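Courses > Work and Society > Unit 4 > Handout: Reading a Strike Vote

Last updated October 7, 2020

Handout 4b. Strike votes and what they measure
Notes by Naomi Ogola

Start with the Stirko case from last time. The union reported a "strong mandate" and the company reported "limited support." Both were using the same ballot. Before you believe either one, ask for the turnout.

A strike authorization vote doesn't start a strike. It lets the bargaining team call one. Members know this, and plenty of them vote yes to help their side at the table with no wish to walk out. Haworth treats the yes share as a measure of anger. I don't think she shows it. Her survey went out in April, after the raise was settled, and people remember their own votes generously.

Management numbers deserve the same suspicion. Crabtree told local reporters that a walkout at its Itdale plant would cost it "almost nothing" because supervisors could run the lines. Ask who said so, to whom, and whether contract talks were still open. A firm that expects to lose money has every reason to keep quiet.

Terms to know:
- authorization vote
- cooling-off period
- replacement worker (temporary and permanent are different in law)
- strike fund, and the waiting period before it pays

On the waiting period: in the Jaleck dispute, strike pay began on day 17. Ashworth says this broke the strike. Maybe. The plant also lost its biggest customer that month, and he gives that 2 sentences.

For section: read Ashworth, pp. 25-30, and Clegg's reply. Mark every claim about what workers "wanted" and write down the evidence given for it. Some will have none. Omolara Sani is taking the section and will collect your notes at the end.

Put the ballot date, the contract expiration and the first day of strike pay on one timeline before you write anything.
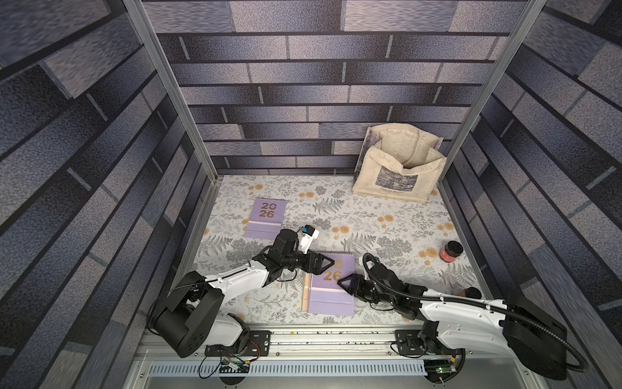
Fig. 1. Two desk calendars.

If your dates come only from a press release, say so in a footnote.

Filed under: Labor Relations, Handouts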